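The Shirt at the Bottom of the Drawer

Most of the printed T-shirts in the country were never picked out by the people who wear them. They were handed over at a registration desk, pulled from a cardboard box at the end of a race, or left on a chair on the first day of a new job. They have a date on the back, or a slogan, or a row of sponsors. They go into the drawer with the others and they stay there for years.

The people who make them don't think of them as junk. At Coutinho, a screen printing shop that takes up the ground floor of a former shoe warehouse, an order of 800 shirts is a normal morning. The shop prints for school districts, road races, plumbing companies, church camps and family reunions. Very little of what it makes is ever sold in a store. Somebody orders it, somebody else pays for it, and a third person wears it.

The presses start at 7 in the morning. In May, which is the busiest month of the year, they run until after dark. The building smells of hot cotton and something close to crayons, which is the ink curing in the dryer. Shirts go in one end of the dryer on a slow belt and come out the other end warm enough that new workers tend to pull their hands back the first time they catch one.

How a shirt gets printed

The process has not changed much in decades. The design is split into its colors. Each color gets its own screen, a fine mesh stretched tight over a metal frame, with a light-sensitive coating that hardens everywhere except where the ink is supposed to go. The screen is locked into the press over a shirt, a blade pulls ink across it, and the ink passes through the open mesh onto the cloth.

One color on a white shirt is easy. Most of the trouble comes from putting light ink on dark or bright cloth. White ink is thick and doesn't like to be pushed. If it goes down too thin, the shirt color shows through and the white looks gray. The usual fix is to print it twice, with a few seconds under a heat lamp between the two passes. Printers call that first layer the base, and they can tell a cheap shirt from across a parking lot by whether someone skipped it.

Big block letters are popular for a practical reason. They hold up. Thin type and small details fill in or break apart, and a design that looks sharp on a screen in an office can turn to mush on a rough knit. Customers often send a logo with a tagline in tiny letters under it and have to be talked out of the tagline. Some of them won't be talked out of it. Those shirts get printed as ordered, and the tagline reads as a fuzzy stripe.

Placement is the other argument. The standard spot for a front print is a few inches below the collar. Customers looking at a flat shirt on a table almost always want it lower, and a print that seems centered on the table will end up on the wearer's stomach. Coutinho keeps a torso form on wheels by the front counter to settle the matter.

Who decides the color

Color is picked early and usually by one person. For a race, it is often whatever last year's shirt was not. For a school, it is fixed by tradition. For a company picnic, it comes down to what the blank supplier has in stock in all sizes, and this rules out more than most customers expect. A shade may be easy to find in medium and gone for the season in double extra large.

Bright green is a steady seller among event planners. It stands out in a crowd, it photographs well on grass that is dry, and it doesn't belong to many rivals. Orange does the same job but people complain about wearing it afterward. Yellow shows sweat. Gray shows sweat worse. Navy hides everything, and it's what people say they want when they are asked ahead of time, but it does a poor job of marking out the staff at a fairground.

That last use is the one that keeps the trade going. A shirt is the cheapest uniform there is. It can be put on over whatever a person came in, it needs no fitting, and it tells strangers who to ask for directions. A county fair can turn a few dozen teenagers into a parking crew in the time it takes to open a box.

Sizes are a guess. The rule at Coutinho is to order more large than medium and more medium than small, and to add a few of the biggest size beyond what the sign-up sheet says. People round down when they fill out forms. They also shrink the shirt in the dryer. The leftover smalls from any given event end up as rags, as pajamas for somebody's kids, or in a storage room with the folding chairs.

The weight of the cloth

The shirts themselves have gotten lighter. The old standard was a heavy, boxy cotton tube with a thick collar that could stand up to years of washing and was not much fun to wear in July. The newer blanks are thinner and cut closer to the body. They cost more per shirt, feel softer on the first day, and develop small holes near the belt line where they rub against a button or a countertop.

Teltora, a regional wholesaler that supplies blanks to Coutinho and many shops like it, still carries the heavy version. It sells mostly to contractors and landscapers, who want a shirt that can take a full season, and to a growing number of younger customers who have decided they like the boxy cut. In the warehouse the heavy shirts come packed in boxes of 2 weights, and a person who lifts them all day learns to tell which is which before reading the label.

Polyester is the other option. It dries fast and holds its color. It also bleeds. When polyester is heated, the dye in the cloth can turn to gas and rise into the ink, so a white print on a red shirt may leave the shop looking fine and be pink by the weekend. There are special inks that block it, and they cost more, and every printer has a story from before they started using them.

What happens to them later

A free shirt has a strange second life. It starts as a souvenir, and for a few weeks it may be worn in public. Then it moves down in rank. It becomes the shirt for the gym, then the one for painting the porch, then the one that goes under a sweatshirt. The print cracks along the fold lines. The collar goes wavy. At this point many people find they like it better than the shirts they paid for.

Part of that is wear. Cotton gets softer each time it's washed as loose fibers work their way out. Part of it is that there's nothing to protect. A stain on a free shirt doesn't count. It is the thing to grab for a job that involves bending over, lifting, or kneeling on the floor for a few hours.

Thrift stores see the rest. At the busiest ones, printed event shirts come in faster than they can be hung, and the racks fill up with finished races, closed businesses and graduating classes from towns several states away. A shirt that sits too long gets pulled, baled and sold by weight. Some go overseas. Some are cut into squares and sold as shop rags, which sell well, old cotton being good at soaking up oil.

Now and then one goes the other way. A plain giveaway from a radio station or a hardware chain that no longer exists can bring $80 from a collector, mostly if the tag is right and the ink has faded evenly. The people who printed it were paid a small fraction of that, and they were probably in a hurry.

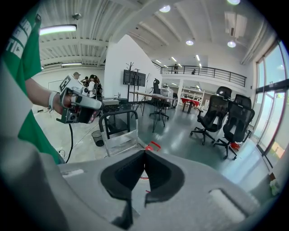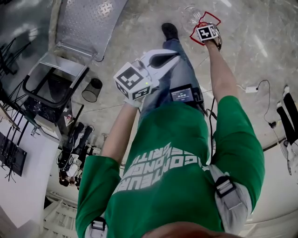 Bright cloth, white block letters: the green T-shirt on a working day.

Back at Coutinho, the shop keeps one shirt from every order. They're folded on steel shelves along the back wall, sorted by year, and the oldest have gone stiff at the creases. Customers who come in to reorder are sent back there to find their own. They usually take a while. They pull out shirts from other people's reunions and ball teams, hold them up, and put them back in the wrong place.

The shop has talked about scanning the designs and giving the shelves over to storage, which it needs. For now the shirts are staying where they are. A new section was cleared this spring, and it's half full.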